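Updated 30 May 2022 – old version had the wrong entry deadline, ignore it.

## Entering a junior team in the Hindale judo open

Quick guide for club coaches. Did this for Piltden last year and got half of it wrong, so.

**Before you open the form**

- Current license number for every athlete. Not the club number. Theirs.
- Date of birth, belt grade, weight class
- Parent consent, signed, one per kid
- Your own coach card – check it hasn't run out

Missing one license number and the form won't save. No draft mode. Type everything up in a plain list first, then paste.

**Filling it in**

1. Log in with the club account, not your personal one.
2. Pick "Junior Team". "Junior Individual" sits right above it and looks the same. Wrong one means you start over.
3. Add athletes lightest to heaviest. The draw sheet keeps your order.
4. Put reserves in the reserve box. Max two.
5. Fee is $30 per athlete, reserves included. Pay by card, the bank transfer option takes ages to clear.
6. Save the confirmation page. The email dosen't always come.

**Weight classes**

Weigh kids at the club a week out, in the gi they'll fight in, then again without. Top junior boys class is capped at 133 lb this year. If somebody is at 131 on club scales, enter them there but warn the parents it's close. No crash dieting. Just move the kid up.

Changing class after entries close costs $50. At the weigh-in table you can't change at all.

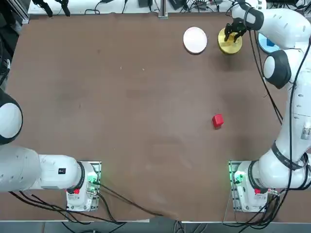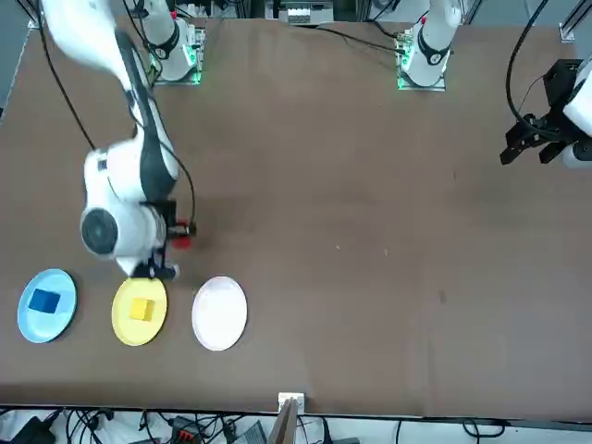

Brown tabletop, white robot arms.

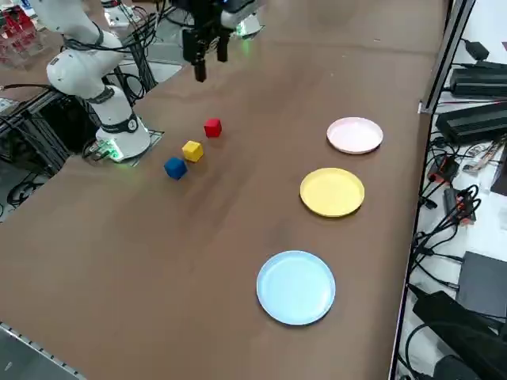 **On the day**

Check-in is at the Emgate side door – the main entrance on MacDonald is spectators only and they will send you all the way round. Bring printed consent forms, phone copies got turned down last time. One coach per mat. Second coach stays behind the barrier.

Blue and white gis both, for every kid. Nails short, no tape on fingers unless the medic has seen it. Hair ties with no metal.

**If the form says "athlete not found"**

Usually the name is spelled differntly on the license. Copy it exactly, hyphens and all. Still stuck, email the entries desk with a photo of the license and put the club name in the subject line.

Winter event in November uses the same form, different fee. Will add that once they post it.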